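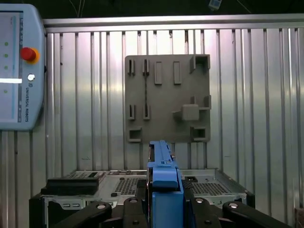 The Tosik wrist camera mounts between the tool flange and the gripper and looks forward along the fingers. It is made by Unura for teams doing small-parts work, such as taking computers apart, sorting cards and memory, and setting parts into holders. The lens is wide. On a job with an open floor that matters little, but on a bench job it means the camera sees the whole work area and also a good part of the hand. With a tall gripper body, expect what you see here: the blue block comes up through the middle of the view and covers the chassis between the two vent grilles, while the sockets and slotted clips on the gray board behind it stay in the open. Plan your approach poses with that in mind. If the part you need is behind the gripper body, come in from one side, or pair the Tosik with a fixed camera.

Products > Robot Accessories > Cameras > Wrist Mount > Tosik

What it does well

Grasp alignment is the main use. The camera moves with the hand, so the fingers stay in the same place in every picture and you can mark the grasp point once. Slots, tabs and vent holes show up clearly under ordinary shop lighting. Bare metal is harder. Ribbed wall panels and bolt heads can give bright spots, and the automatic exposure will chase them. We recommend setting exposure by hand before you record or run anything.

Where it falls short

A wrist camera gives you no view of the arm itself. It can't tell you whether the cable is about to snag on a drive cage, and it loses the overall layout once the hand goes down into a case. For that you need a second camera that stays put. Our own bench setup uses the Tosik on the wrist and the Unura fixed camera beside the work surface, and the two are sold together as a kit.

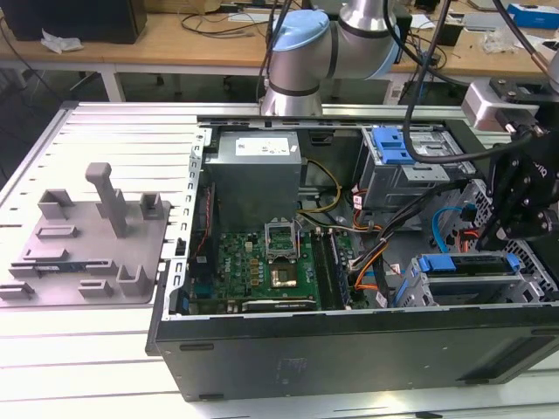 Fixed camera view. Case open on its side, gripper over the drive area, card fixture at left.

The fixed camera shows the power supply, board, memory slots and drive brackets together, along with the fixture tray next to the tower. It also shows the cable loop at the gripper, so you can check slack while you set up a path. What it doesn't give you is a close look between the fingertips.

Tosik compared with the Ko side mount

Customers often ask about the Ko, our older camera, which clamps to the side of the gripper. We ran both on the same arm with the same hand.

View of fingertips: Tosik sees both sides. Ko sees the near finger well and the far finger only when the hand is open.
Clearance: Tosik adds 13 mm between flange and gripper. Ko adds no length but sticks out to the side, and it touched the case wall on low reaches.
Weight: Tosik 242 g with bracket. Ko is lighter.
Setup: Tosik needs the gripper taken off. Ko does not.
Calibration: Tosik held its calibration after we removed and refitted the gripper. Ko had to be done again each time the clamp was loosened.

If you work mainly on flat trays, the Ko is still a good choice and costs less. For work inside a case, we suggest the Tosik.

In the box

Camera body
Flange bracket and screws
3 m cable
2 cable clips
Flaltard lens hood

The hood is optional. Leave it off if your fingers are long, as it can block the corners.

Notes on fitting

Update the tool center point on your controller after fitting. Route the cable with the wrist turned to both ends of its travel before you tighten the clips. New brackets have shipped since October and fit older camera bodies.

Home | Cameras | Grippers | Cables | Support | Cart

Comments

Guest
Does the bracket clear a gripper with wide linkage arms? Mine open out past the flange.

Unura support
Yes, the body sits behind the linkage. The arms will show at the bottom of your picture though.

Guest
Switched from the Ko. Removing the gripper to fit it is a pain but I only had to do it once. Cable could be longer, we had to add an extension to get past the elbow.

Guest
Are the clips sold separately? Lost one already.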